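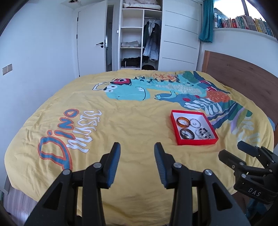 Nov 26, 2024

My uncle grows onions and a little garlic outside Fukport, and since May I help him with the moth traps. I am not a farmer. I work with spreadsheets in an office in Kornilport, so he thinks that I must like counting small things.

The traps are simple. Each one is a cardboard tent with a sticky floor and a lure in the middle. We have three of them along the fence. Every week I take out the floor, put in a clean one, and write down what is stuck on the old one. In the first month I wrote "brown moth" for nearly everything, and my notes were of no use to anyone.

Then Nomvula Maluleke from the growers' office in Mahlangu gave me a printed key with 100 drawings. She told me to look at the edge of the wing first and to forget the color, because the color rubs off in the glue. This advice saved me many evenings. I still make mistakes with the females of two species, and for these I write a question mark and keep the card in the freezer. My aunt is not happy about the freezer.

My uncle wanted to spray in early summer, as he does every year. The numbers on the cards were low, so he waited, and then he waited again. In the end he sprayed only the strip near the canal. I do not want to say that the traps did this. It was also a dry year, and his neighbor sprayed a lot.

Next season I would like to move one trap farther from the yard light. I also must learn to write the date on the card before I put it in the bag.

Comments

Hendrik Ngubane: Which glue do you use? Mine dries out after one week of wind.

Reply from the author: It comes already on the card, I buy them from Juvosov. In strong wind I turn the opening away from the field.

Pim: Your poor aunt. We have beetles beside the peas.

Recent posts

Garlic braids, second attempt
The bus to Kornilport has a new timetable
What I planted too early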